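Dzintra Tamošiūnaitė has sold tea and cakes from the front room of a rented house near the ferry road for seven years. Varura, as she calls it, has no counter and no sign bigger than a dinner plate. There is a sofa, a table by the wall and a kitchen behind. Most of her trade is takeaway, and I went to talk to her about cups.

"People think the cake is the hard part," she said. "Cake is flour and eggs. If a cake is bad I know it when I cut it. A cup can look perfect and then the seam opens in somebody's car."

She buys twice a year, and the spring order was 1,163 cups. Before she places it she asks for samples and puts them out on the table in the front room, where she and her husband Valdis try them over a few days. They pour, they carry, they leave them standing. Valdis keeps the notes in a school exercise book. When I asked to see it he handed it over without comment. One page read only "Lid no. Lid no. Lid yes but tight."

The test is simple enough. Each cup gets black tea straight off the boil and stands for 13 minutes. Then it is picked up by the rim, by the middle and by the base. If it gives at the middle it is out.

"The rim tells you most," Dzintra said. "You want it rolled properly, all the way round. Run your thumb along it. If you find a step, that is where it will drip."

I asked whether the colour mattered. She said it did, more than she would like. Her first cups were plain brown and came from a wholesaler called Kiser. She was happy with them, but with three or four orders going out together she could not tell which was which without lifting the lids. Now she wants bands of colour, one for each kind of drink.

"Pink is for the fruit teas. I decided that early and I won't change it. The others we still argue about."

"She argues," said Valdis from the kitchen. 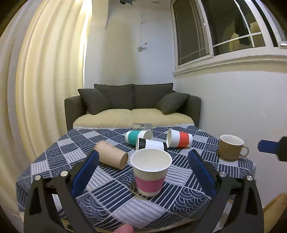 The cloth on the table came from her mother, whose surname was Grigaitė and who sewed for a living. Dzintra had two of them once and cut the other up for cushion covers. She likes a dark pattern for a working table. Tea doesn't show on it, and she only has to wash it when she feels like washing it.

"White cloths are for people who have finished working," she said.

She has also tried cups from a newer supplier, Wustaseo, on the advice of Mansa Arthur, who runs a soup van in the next town. He goes through far more than she does and had a bad winter with lids. I rang him afterwards.

"I had 578 lids that fitted nothing," he told me. "Right size on the box. You'd press one side down and the other side came up. I gave them to the infant school in the end, for painting."

He now refuses to order lids and cups from different places, even when it costs more. Dzintra has come to the same view, though she says she got there with fewer lids.

Not everything goes out in paper. Anyone who sits down gets a mug, and regulars sometimes leave their own. Lesia Chornovol, who teaches piano up the hill, was on the sofa with hers when I arrived and had no strong feelings about bands or seams.

"I like a handle," she said. "With paper I'm always holding it by my fingertips and waiting."

Dzintra would be glad to use only mugs. She has worked it out, and with one sink and one pair of hands it can't be done on a busy morning. She takes a bit off the price for people who bring something of their own. A few do, mostly walkers with flasks. Deividas Laur, who delivers the milk, brings a jam jar with a sock round it and has done since January.

"It's clean," she said. "I checked."

The next order has to be in before the ferry goes over to its summer timetable. She has settled on the pink and wants a second colour for coffee that can be told apart in poor light, when she is packing bags before seven. Dark bands are easy to see on white but she finds them gloomy. Valdis would have everything plain and write on the side with a pencil.

I asked who would decide. She said they would pour one more round of tea and see which cups were still fit to hold, and then she went to take a tray of buns out of the oven.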